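Notes for the Kelville library talk, evening slot

Start slowly, let people find their chairs and finish their coffee. Thank Vasiliki Panagiotou for the invitation (and for the lemon cake, if it's out already!).

Opening: ask who grew up in a house where something was always soaking overnight. Wait for hands. Tell the one about my grandmother in Fesham, who put her beans in water before bed and said goodnight to them, and meant it.

Then the main part, which is thrift and how families pass it along without ever calling it that. Read from the Penner household book, the page where she lists 80 jars put up in May and then grumbles that the lids cost too much. Pause there, people like to laugh at the lids. Mention that the book has 1,591 entries, and I've read every one of them, some of them twice, because her handwriting leans over so badly when she's tired.

Dried beans next. Cheap, patient, good for months in the cupboard. Soybeans want a long soak and a long simmer, so don't promise anyone a quick supper.

If there's time, the Vanel story, but keep it to three minutes, and don't wander off into the flood again.

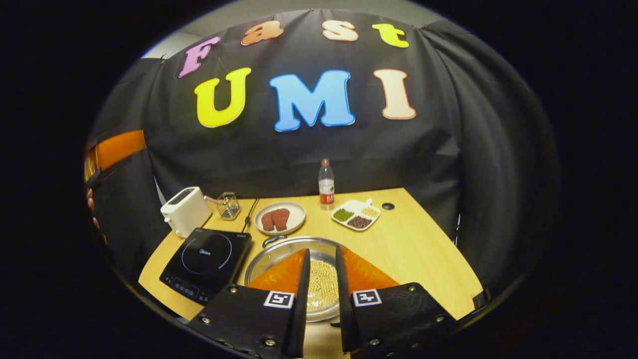 Celeste Carrasco asked whether the household book ever gives a soaking time, and said her own mother always changed the water once before going to bed.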